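格付けが一段上がっても、昼の定食は安くならない

夕方のニュースで、またアナウンサーが「見通しは安定的」と読み上げていた。国の信用格付けの話である。安定的、という言葉の響きがよいせいか、隣で夕飯を食べていた母は「よかったねえ」と言った。何がよかったのかは二人とも説明できないまま、漬物を食べた。

私はかつて信用金庫の融資窓口に座っていた人間なので、格付けというものに恨みはない。貸す側には物差しがいる。物差しがなければ、声の大きい社長から順に金を借りていくことになる。それは何度も見た。

ただ、物差しを当てる側がいつのまにか背丈まで決めている、という感じは昔からぬぐえない。格付けが下がると金利が上がり、金利が上がると返済が苦しくなり、返済が苦しくなると「やはり懸念どおりでした」と報告書に書かれる。火事を予報した人が風を送っているようなものだが、予報は当たったので評判は上がる。うらやましい商売である。

先日、ある勉強会でセローム・アミサーさんの話を聞いた。途上国の債務を長く追ってきた人で、配られた資料は厚く、要点は薄く、と本人が最初に断っていた。彼の主張をひとことで言えば、格付けの根拠になった議論をもっと外に出せ、ということになる。記号だけが新聞に載り、その記号に至るまでの逡巡は会議室に置いていかれる。委員の意見が割れたのか、すんなり決まったのか、借りる国の納税者には知りようがない。

もっともな話だと思って聞いていたら、質疑で民間の調査会社ペレイラの人が立ち、議論を公開すれば誰も本音を言わなくなる、と反論した。これももっともである。もっともな意見が2つ並ぶと会場はだいたい静かになり、司会が時計を見る。

それでも私は、公開に一票を入れたい。中央銀行を見ればいい。多くの国で議事の要旨が出るようになり、反対票を投じた委員の名前まで載る国も珍しくない。それで委員が黙り込んだかといえば、むしろ饒舌になりすぎて困っているくらいだ。人は記録に残ると思うと、少なくとも昼食後の会議でも起きている。

反対する人はたいてい「市場の混乱」を持ち出す。便利な言葉で、私も窓口時代に「本部の判断」という親戚のような言葉を愛用した。断る理由を説明しなくて済むし、相手も怒る先がわからない。あれを言ったあとの、お客さんの納得していない会釈を今でもときどき思い出す。説明を省くと、省いた分だけどこかに溜まる。
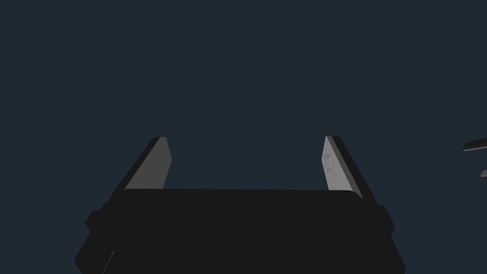
国同士でも事情は似ている。理由のわからない格下げを受けた国の大臣は、国内向けに「不当だ」と叫ぶしかない。理由が読めれば、少なくともどこが不当かを言える。叫ぶ内容が具体的になるだけでも、聞く側としてはありがたい。

もちろん、公開された議事録を誰が読むのかという問題は残る。勉強会の資料には付録として、ある国際融資の審査文書が丸ごと付いていた。私は根性で30ページまで進み、そこで脚注の脚注に出会って本を閉じた。公開とは、読まれない権利を書き手に与えることでもあるらしい。

だから要旨は短く、反対意見は太字で、と注文をつけておく。格付け会社の皆さんがこの欄を読んでいるとは思わないが、母は読む。来年またニュースで「安定的」と聞いたときに、何が安定しているのかを漬物より先に話題にできれば、我が家としては大きな前進である。

(2025年3月22日)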